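Clullport retreat house to reopen guest wing after winter closure

Mar 27, 2025

12 shares | 3 comments

The Nimano retreat house outside Clullport will take overnight guests again from next month, after its east wing was closed in December with water damage.

A burst pipe above the upper corridor soaked the ceilings of seven bedrooms and the small library. The chapel and dining room were not affected, and day visitors have been welcome throughout.

Repairs were carried out by Hadgu, a building firm from the town. The bedrooms have new plaster and carpet, and the old radiators have been replaced. Most of the library's books were saved, but over 200 had to be thrown out. The house is asking for donations of books on prayer, church history and the natural world, which can be left at the front office on weekday mornings.

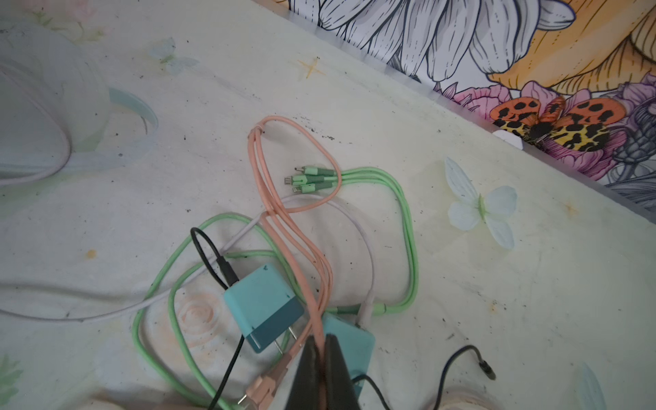 The first programme in the reopened wing will be a silent weekend, from Friday supper to Sunday lunch. Places are already filling, and those who had a December booking cancelled will be offered a room before the general list opens. Individual retreats of up to a week can be booked from the middle of the month, with or without a spiritual director.

Rates for shared rooms are unchanged. Single rooms go up slightly to help cover the cost of heating, though the house says it will keep its reduced rate for students and people on low incomes.

The walking track to Jullach, which starts behind the chapel and passes through 800 acres of bush, is open again as well. The lower section is still muddy near the creek – walkers should bring boots – and the footbridge remains limited to 2 people at a time until its handrail is repaired.

Bookings can be made by phone or through the parish office in Clullport.

12 shares | 3 comments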